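Search this forum
Enter keywords
Go

Descaling a kettle in a very hard water area, what do you use?

teosalazar
Hello all. I moved to Plalasska in January and the water here is terrible for kettles. In my old town I cleaned the kettle 2 times in a year. In this flat there is a white crust after nine days and small flakes are swimming in my tea. I have tried lemon juice, one whole lemon in a full kettle, boiled and left for one hour. It took off maybe half of the crust. Before I buy something stronger I would like to hear what other people do. The kettle is stainless steel inside with a plastic window for the water level.

Regards,
Teófilo Salazar

marrowbone
White vinegar, half and half with water. Bring it to the boil, switch off, leave overnight. Rinse. Costs pennies.

plusance_fan
Please do not boil vinegar in a small kitchen. I did it once and my eyes were burning, and the tea tasted of salad for a week. Citric acid powder is much better. Two tablespoons for one litre, hot water but not boiling, half an hour. No smell at all.

marrowbone
I've done it for twenty years and my tea tastes of tea. You have to rinse it more than once.

teosalazar
Thank you both. I forgot to say that my wife is very sensitive to the smell of vinegar, so I will begin with the citric acid. Is the kind for food the same as the kind sold with the cleaning things?

plusance_fan
It is the same substance, but the food kind is cleaner and you will drink from this kettle, so I would pay the small difference. Read the packet, some of the cleaning ones have perfume or colour added.

P_Christodoulou
I would like to disagree a little with everybody. The best thing is to not let the crust grow. I empty my kettle every evening and leave the lid open so that it dries. The lime sits where the water stays. Since I do this I use citric acid only once in two months, and our water in Lovon is also very hard, the water company writes 147 on its page (I do not remember in which unit, sorry).

Prodromos

marrowbone
Emptying it every evening wastes water. And most of the scale comes out when you heat it, you can dry it all you like.

P_Christodoulou
It is one glass of water and I give it to the plants. I agree that the heating makes the lime, but the drying also leaves it on the walls, so less water standing means less of it. I can only tell what I see in my own kettle.

kitchenmoth
Has anybody used a filter jug? I bought one and the kettle stays clean for longer, but the cartridges are dear and I always forget when to change them.

teosalazar
We also thought about a jug, but the fridge is small and there is no place. For drinking I carry a bottle from home to work and fill it with tea made from the cooler on the second floor, that water has no taste of chalk. I leave it on the long white desk and by four o'clock it is always finished.
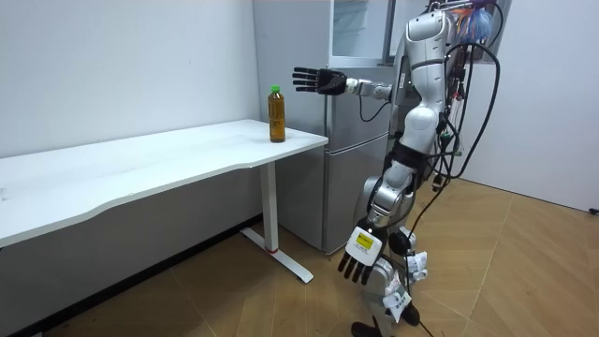
The long white desk, with a bottle on it.

kitchenmoth
If it is a plastic bottle you refill, wash it with warm soapy water and let it dry with the cap off. Mine began to smell after some weeks and I blamed the tap for it.

plusance_fan
Did you try the citric acid yet?

teosalazar
Yes, yesterday evening. Two tablespoons, hot water, thirty minutes. The bottom is shining again, but there is still a grey ring around the plastic window. I did not want to scratch it with a brush.

marrowbone
Soft cloth dipped in vinegar, held against the ring for ten minutes. Cold, so your wife will not smell much.

P_Christodoulou
Or a second round of citric acid for the same ring. An old toothbrush is soft enough if you do not press. Unplug the kettle first, and keep the base dry.

teosalazar
I will do the second round on Saturday morning and write the result. The vinegar stays in the cupboard for now, sorry marrowbone.

marrowbone
Your loss. Rinse it twice whatever you use.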